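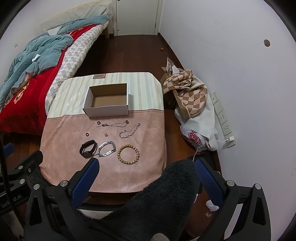
Matwood Library Events Team

May 7, 2019

The spring swap table is back on Saturday hours, 10 to 2, ground floor by the map room.

Bring clean items in working order. Jewelry, scarves, belts and small bags are fine. No shoes this time.

Limit is 20 pieces per person. You get one ticket for each piece we accept. Tickets from February are still good.

Earrings need to come as a pair. If a clasp is broken, leave it with Elfriede Ammann at the desk. She runs the repair hour and can fix most chains for $2.

We had around 40 people in February and the line backed up to the stairs. Please use the Holovko Street door.

Leftovers go to the Cundden thrift shop. Tell us at drop-off if you want yours back.

Recent
Repair hour: new times
Vundska bus detour and library parking
Seed packets now at the front desk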